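Candamach Table Settings - September gallery

Raelene Partington and Coralie Tomoana put this page together for people who are laying a table at home and want to see the pieces in use before they choose colours. The napkins are from the Enholm range, dark charcoal grey with a thin light grey grid. The plates are the navy rose pattern that Raelene has had in her cupboard for years. The tables are plain white, as most of our readers have white or pale tables and asked for that.

Cloth napkins came back into the shop this year after a long gap. We had gone over to paper for a while and customers told us they missed the real thing. The grey grid was chosen over a cream and a mustard colour, mainly for hiding gravy.

The fork goes on the napkin, to the left of the plate, tines pointing away from the person sitting down.
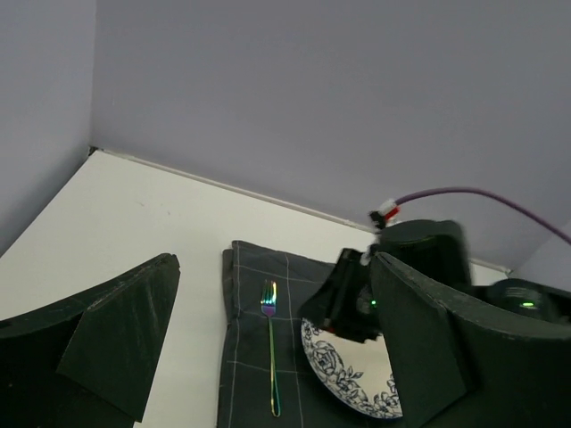

We keep the place setting simple at lunch. One fork, one plate and a napkin will do for a sandwich or a slice of quiche, and the knife can go down later if it's needed. For dinner Coralie adds a side plate and moves the napkin onto it, folded in 3.

The rainbow finish on cutlery has been popular with younger customers. It shows purple, blue, green and gold depending on the light. Wash it by hand with a soft cloth and dry it straight away - scourers will scratch the colour. We don't recommend the dishwasher for it, even on the gentle cycle. The plain stainless set can go in with everything else.

The navy rose plates are ceramic and the flowers run around the rim only, so the centre stays white under the food. Raelene sets them with the largest rose at the top. Coralie doesn't mind which way they go.

Enholm napkin, charcoal grid. The pale lines are handy when folding. Match a line on the top layer to a line on the bottom one and the edges will sit square.
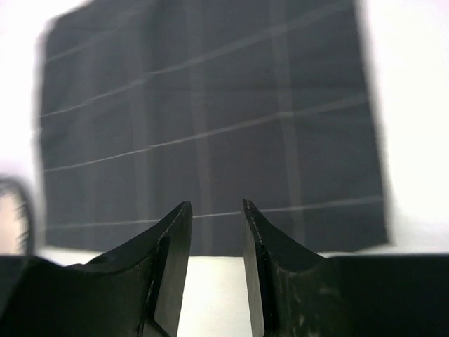

Do the napkins need ironing?

A warm iron while they are still slightly damp gives the neatest fold, but it's optional. If you pull them flat by the corners and hang them over a rail they dry well enough for everyday meals. Use the iron when you have visitors.

Wash the dark ones on their own the first time, in cold water. After that they can go in with other dark colours. Skip the fabric softener, as it stops the cloth from soaking up spills.

The napkins are sold singly or in a bundle, and the Pundier placemats in the same grey will be added to the gallery when they arrive. Orders placed before 11 am are packed the same day. Pick-up is from the side door, postcode 2056 on the order form.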